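Teaching a two-handed packing task by hand: soft bag keeps shifting

Posted by Kragh

I look after a small project where we are trying to teach a two-armed robot to put stationery into a soft pencil case. We don't drive the arms to do it. A person holds a gripper in each hand, does the job at a table, and the recordings are used for training afterwards. We store everything in Trararance and cut it into episodes there.

We have 200 episodes so far and I want 800 before we train again in February. The policy we trained on the first 200 reaches for the case well enough, but when it comes to holding it open with one hand and putting something in with the other, it dithers. It closes, opens, closes again and then pushes the case across the table. The arms are fine on our hard boxes, using the same software and the same table.

I have watched a lot of the recordings and the people doing them do the job in different ways. Some pinch the rim, some hold the case by the sides, and one person likes to steady it with the back of a finger. Is the answer to make everybody do it the same way, or to collect more and hope it averages out? Also, how much should I worry about the state of the grippers? The ones we have came from Fedden and have been in use since we started. 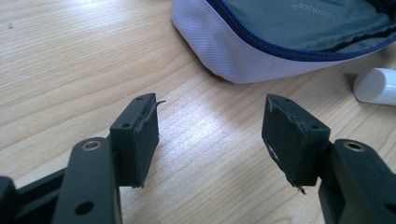
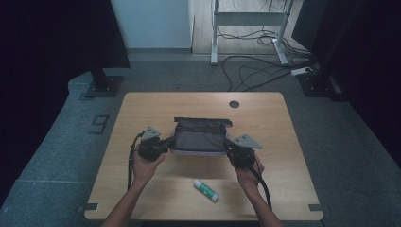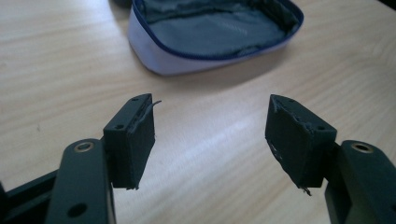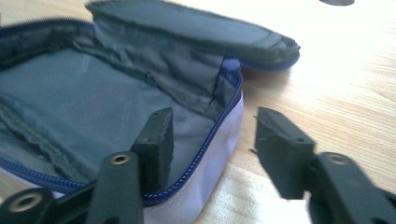

What I would most like to settle is the grip. A case like ours has no hard edge anywhere, so the width of the gripper when it closes tells you very little. Holding it by both sides, with one gripper left and one right as in the view from above the table, keeps it still, but then you have no free hand for the glue stick lying in front of it. Letting go with one side is the moment where our people all start to differ. If anyone has written a set of instructions for demonstrators on this sort of thing I would be glad to see how detailed it was.

Lighting is the ordinary room lighting and we have not changed it between sessions.

Posted by Mogens Riis

I would pick one way and write it down. Averaging does not help you if half your people pinch the rim and half press the sides, as the average of those two is a hand somewhere in between that holds nothing. You can get away with a mixture if you have a great many episodes and a model that copes with several answers to the same situation. With 800 I would not count on it.

What worked for us with cloth bags was a single page. It said which hand holds, where it holds, and what has to be true before the other hand lets go. Ours went like this:

Start with both grippers open and clear of the bag.
Left hand takes the near rim and stays there until the end.
Right hand opens the bag, then leaves it and fetches the item.
Lower the item until it is below the rim before opening the fingers.
Right hand out first, then left.
If you drop the item, stop the recording and start again.

We had each new person do 14 practice runs that were thrown away. It felt wasteful, but by the end of those they had stopped thinking about the tool and the movements were much steadier. Tell them to go slower than they want to, and not to stand still halfway through. Long pauses in the data teach the robot to pause, and I suspect some of your dithering comes from there. Have a look at how many of your 200 have the hands stopped for a second or more in the middle. I would trim those or leave them out.

On the grippers, change the pads. They look worn in your close-ups. On the left finger there is a strip of the covering sticking out into the gap, and the right one has a tuft hanging off the bottom corner. Two things follow from that. The grip will not be the same as on whatever your arms carry, and the torn bits are in view of the camera on the tool, so they become part of what the model learns to see. If the robot has clean pads, it is being asked to work from a picture it was never shown. Change all of them together, on the hand tools and on the arms, and note in Trararance which episode was the first with new ones.

Posted by Dandetti

Just collect more. We had the same with socks and it went away.

Posted by Fedden user 3

I agree with most of what Mogens says but I would not throw out the dropped items. We keep a small number where the thing slips and the person picks it up again, tagged separately, and add them in at the end. Without any of those our arm had no idea what to do after a miss. It would carry on to the bag with nothing in its fingers.

I would also move the starting position of the case about between episodes, and how far open it is. Also check the bright patches on your table. In the last of the four there is one beside the case that has gone completely white. Ordinary room lighting may be steady, but if the exposure on the tool camera is set to automatic it will still change as the hand moves. Fix it to one value and see whether the pale side of the case is easier to make out against the wood.

For the pads, we cut our own from foam sheet. Let the glue set overnight before anyone uses them.

Contact us | Terms of use | Copyright the contributors | Back to top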